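Sunday in the robot club

The bus to Skarkach goes only once per hour on Sunday, so I came too early and had to wait outside with my sandwich. I write this post mainly for myself, because in the autumn I promised to keep notes and until now I have made exactly one.

Our student club shares a building with the chess school. We have 2 robot arms on one table, and this term every group must choose one task and teach it. The group from Stovis took kitchen things. We took the poker case. I voted for folding a towel, but I lost, and now I am quite happy with the case.

A case is a difficult thing for a robot. It is wide, it has small latches, and the lid wants to come up evenly. When one arm pulls before the other is ready, the whole case turns on the table. I wrote the first version of our plan in one evening and it had four steps. The present version has eleven, and I think we will add one more for the handle.

We drive the arms by hand and record every attempt. Our folder has 1,698 attempts now, and 431 of them I have marked as bad. Grandon, the name we gave to our sorting script, found some more that I had missed. I was a little ashamed, but the script is very strict – it also throws away attempts where the operator only waited too long.

The poker case on the table, closed and open:
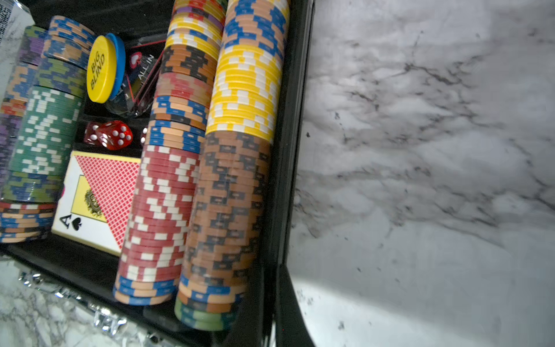
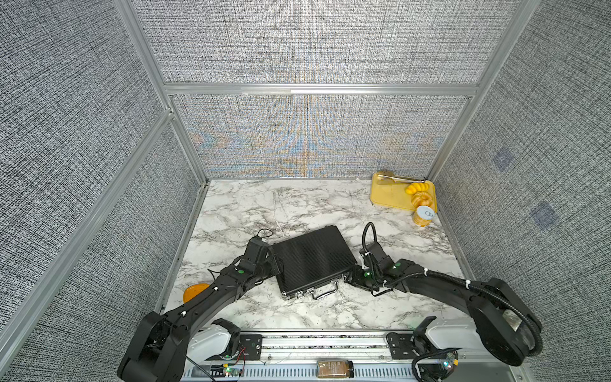
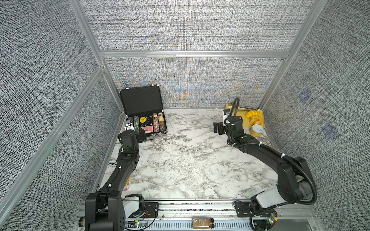 My next job is to write a better description for each attempt. Before, I wrote only "open case", and this does not help the person who reads it in March. Now I write which arm starts, where the case stands and how it ended. It is slow work, but I like it more than I expected.

In January we go to the student meeting in Essien with our results. Each group gets ten minutes and one table, and we must bring our own extension cable. If you were there last year, please write me how the floor is, as our table has one short leg.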